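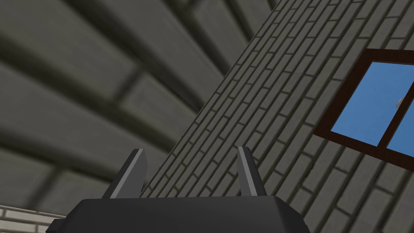 The back bench reckons I'm feeding the starter too late in the day, and that the sour smell everyone complained about in July was plain hunger. Fair enough! I'd blamed the flour. So this month's baking notes start with the feeding schedule, and I'll get to the loaves after.

Old routine: one feed at 6 pm, equal weights of starter, flour and water, lid on loosely, leave it by the window. New routine: a feed before the first coffee and a smaller one before we lock up. I've kept the flour the same (the Pemeck stoneground, the coarse one) so that I'm only changing one thing at a time, which I was told off for last time and deserved it.

First few days were dull. It rose, it fell, it smelled a bit like yogurt. Then it got going and pushed the lid right off the jar overnight – I came in to a sticky shelf and a very happy starter. Moved it to the tall Clorance jar after that. Whoever had been keeping pencils in there, they're in the mug by the sink now.

Loaf A. Final dough came to 886 g before shaping. Shaped it too wet, panicked, threw extra flour at it, and ended up with a dry seam that never closed. It baked up lopsided but the crumb was nice and open on one side. Tasted good with butter. Everything tastes good with butter, so I'm not counting that as data.

Loaf B. Same dough weight, same flour, but I held back a splash of the water and added it after the salt. Much easier to handle!! Three folds, half an hour apart, then left alone. The skin held when I turned it out and the slash opened the way it's supposed to. Crust a little pale because I took the lid off the pot late (phone call).

Loaf C was rye, 154 g of it swapped in for the white, and I didn't change the water, so it was basically cake batter. Went in a tin. Dense, dark, keeps for ages. I had it with pickles for lunch until it ran out and I'd make it again on purpose, just with a longer proof.

The oven is still running hot at the back left. I put the Odoi thermometer on that side and it read well over what the dial said, then I moved it to the front and it was nearly right. So turn the pot halfway through, please, whoever bakes next. I forgot with Loaf A and you can tell.

Still to try:

- the overnight proof in the fridge, with the dough already in the basket
- a softer flour, maybe the Justness one if there's any left in the cupboard
- less salt (two people asked, I'm not convinced)

Starter was fed at 5:40 pm and the leftover is in the small tub, top shelf of the fridge. Take it for pancakes if you want it. Leave me the tub.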